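Section 4: Setting up the Ternano audio guide for the mausoleum walk

I put this walk together for Grokuren, so forgive me if I get a bit carried away (I do love a good tomb!).

1. Charge the Ternano handset fully the night before. There are 62 stops and you'll want them all.

2. Switch on, choose "Tombs and Towers", and wait for the green light.

3. Type 266 for the founder's tomb. The library next door is 195, and I'd do that one second.

Caution: the stairs down to the crypt are steep, so pause the commentary before you start down.
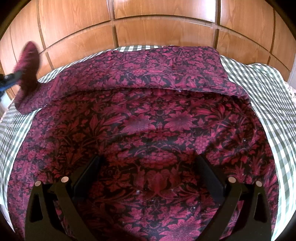
Dark red floral blanket, folded back at the far end.

4. If you're staying over at the Yagi guesthouse, plug the handset in by the door and leave it switched off while it charges.

5. In the morning, press and hold Resume and it'll pick up at your last stop.

Note: in December the tower shuts at 3 pm, so do it first and save the museum for later. The long commentary on the tower inscriptions is in the Dretedel add-on, which you'll need to load separately. Mine took ages over the guesthouse wifi, so start it before supper!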